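Home Notebook Stock list Drawings Contact

Wednesday, flat cartons

Started on the flat square cartons that came with the Drumau order. Oana wants to know whether we can reuse them for the sample panels going to Zavness, or whether we have to buy new ones from Pintér. New ones come in lots of 1,000 and we have nowhere to put that many.

Did the sorting on the floor again. The bench is still taken up by the Fellora frames and the glue needs until tomorrow. Tile is fine for this anyway, since a carton that has bowed shows up straight away when you press on one corner and the opposite one lifts.

What I check, in order: corners, edges, then the face. A bit of fraying along the edge I let through. If the layers have come apart far enough to get a fingernail in, it goes to the shredder. Old tape stays on unless it is lifting. Last time Cosmin pulled it all off and took the top paper with it, and those cartons looked worse than before he started.

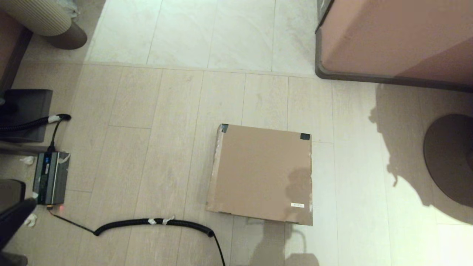 Labels are the slow part. The small white ones near the corner don't come off dry. Tried the heat gun on low and it works but leaves a gummy patch that picks up dust. Covering them with one of our own labels is quicker and I think good enough. Oana to confirm, she has had complaints from Zavness about old labels showing.

Result of the first stack: 18 checked, 9 good as they are, the rest need an edge taped or are scrap. Did not separate those two piles properly, will do it tomorrow.

Load test on 3 of the good ones, a panel inside and the steel plate on top over lunch. No crushing at the corners. One had a slight dip in the middle that came back when the plate was off. Should repeat with the plate left on overnight, which is closer to how they sit in the van.

Brown tape is down to the last roll. We have plenty of black but it looks rough on a customer parcel, so I'd keep that for internal use.

To do:
- ask Pintér if they will sell a part lot
- second stack, same checks
- cut foam corners for the panels (Cosmin has the template)
- sweep before laying anything face down, there was grit near the door this morning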